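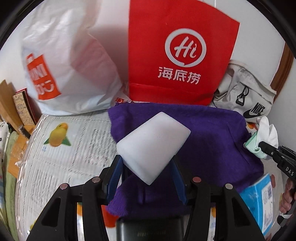 A white foam-like block, with a purple cloth and carrier bags on the table behind.

Reading time: 2 minutes

Dadus opens packing table for household odds and ends

August 11, 2021 – Dadus has opened a packing table at its Pikgate shop, where customers can bring items from home and pack them for storage or a house move using materials other people have finished with.

The table takes clean foam blocks, cloths, scarves, carrier bags and paper. Anyone may take what they need without charge. Bags with shop names on them are welcome, and so are creased ones, as long as they have no holes.

The service ran as a trial in June, when 68 households used it. Over 67 kilos of packing material was handed in during the month and most of it went out again.

"People keep foam from a delivery for years and then throw it away the week before they move," said Ülle Ķēniņš, shop manager at Dadus. "A block can go in the side of a box to stop a lamp shifting. An old tablecloth will go round a mirror."

Shelving for the table was paid for by Firnance, which has its office on the floor above the shop.

Foam should be wiped down before it is brought in. Dadus cannot take loose polystyrene beads, bubble wrap that has gone flat, or any cloth that smells of damp. Each household may leave up to 3 bags per visit.

Contact: Jurgita Kazlauskienė, press desk, Dadus, Pikgate.

Comments (3)

Marion T
Do you take the corner pieces that come with flat-pack furniture? I have a cupboard full.

packrat_pete
Went in June and got enough cloth for all my plates – very handy. Parking is poor though.

Žukauskas
Is it open in the evenings? It doesn't say.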